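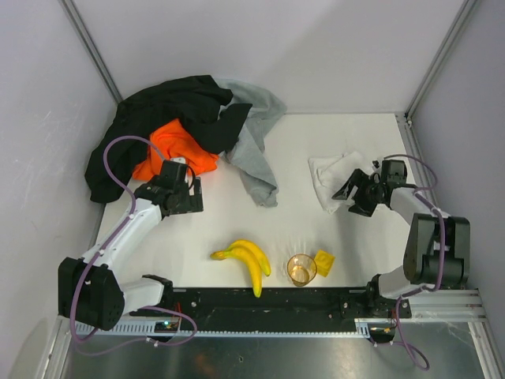 Rimton Household Textile Survey – Data Card

Summary
The survey records how households in Rimton and Prokbridge store, wash and discard everyday clothing. It contains 645 completed responses, one per household. The unit of record is the household and no individual is identified.

Contents
responses.csv – one row per household
items.csv – garment types and stated age in years
codebook.txt – variable names and permitted values

Collection
Paper forms were sent to 900 addresses in August. Forms returned without a postal area were excluded. Drastlow was covered in the pilot only, and its 194 forms are held in a separate file that should not be merged with the main table.

Known limitations
Garment age is reported from memory. Shared laundry rooms were coded as "outside the home" in version 3 and have been recoded in version 4. Users of the earlier release should replace both tables.
Missing values are blank – a zero is a true zero.

Terms of use
The data may be used for teaching and research with credit to the Furukawa Textile Archive. Requests for the pilot file should be made in writing to the archive office.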